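A small maker of plates and trays on keeping the range short

The Clela workroom is at the back of a row of shops, past a tile showroom and a place that repairs sewing machines. The owner, who started the business after 16 years of buying tableware for a department store, unlocks it at 7 in the morning and has the kettle on before the lights have warmed up.

She sells plates, bowls and trays to cafés and to people setting up a first home. Most of the orders are for squares.

"Round plates are lovely but they waste a shelf," she says. "A café with a narrow counter wants things that sit side by side. I worked that out on the first market stall, trying to fit everything on one trestle."

Her first proper order came in March, from a café called Illitz, which wanted 2000 pieces across three shapes. She had never packed more than a few boxes at a time. The last carton left the night before it was due, and she says she slept on the floor beside the tape gun.

These days the range is kept short on purpose. Anything new has to be lived with for a while before it goes in the catalogue. She walks past it, picks it up, puts a sandwich on it.
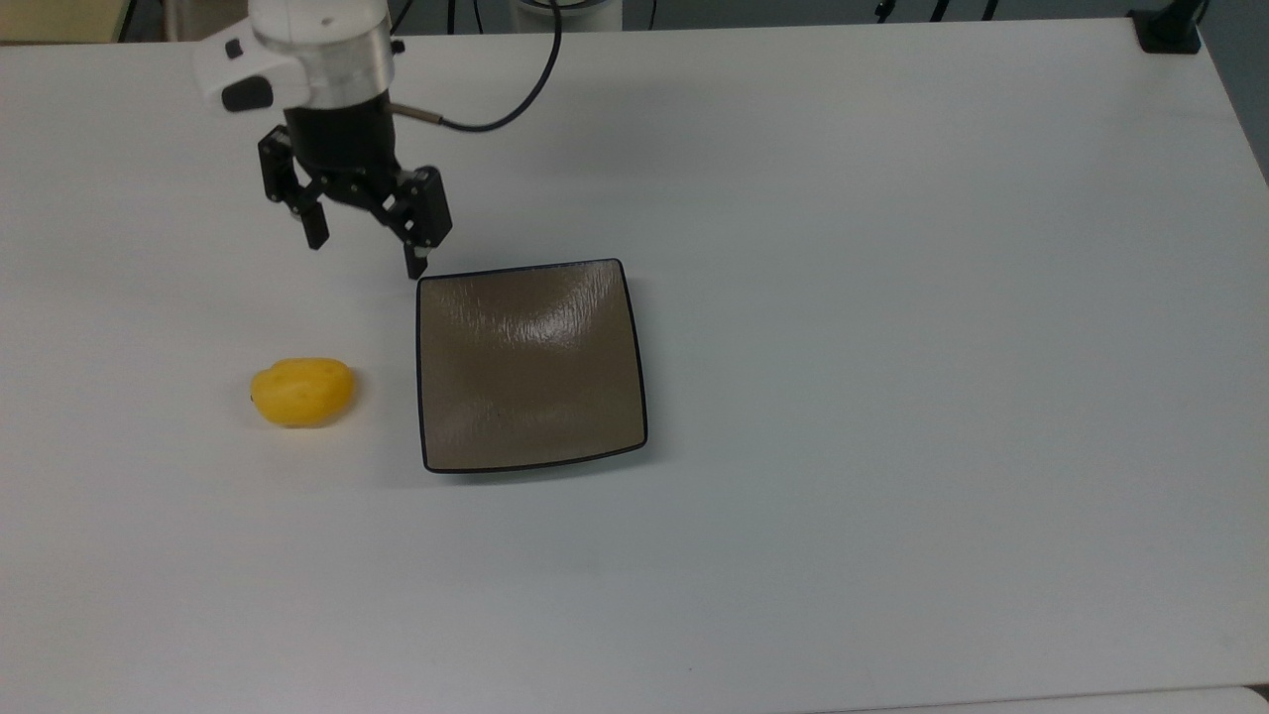
"Brown was a hard sell to begin with," she says. "Everyone asked for white. Then the cafés saw what a pale pastry looks like on a darker dish and they came back for it. I like a dark rim as well. It tells your eye where the food stops."

Depth is the other thing she argues over with suppliers. Too flat and a scone rolls off on the way to the table. Too deep and it becomes a bowl, and customers ask where the spoon is. The one she sells most of, listed as the Skamell, went through several samples before she was happy with the dip in the middle.

"The first lot rocked," she says. "You'd put a cup down and hear it. I sent those back."

Last year the business sold 2282 trays, against 1388 the year before. Much of the difference came from Chidiac, a caterer that does office lunches and takes a standing order every month. She would like one more customer that size and doesn't want three.

Asked what people should look for when buying a tray for themselves, she keeps it practical. Check that the corners are easy to wipe. Carry it across the shop with one hand. Stack two and see if they come apart without a fight.

"And measure your cupboard," she says. "I get returns every month from people who didn't measure the cupboard."

She is working on a longer version next, for bread – the samples are due before winter.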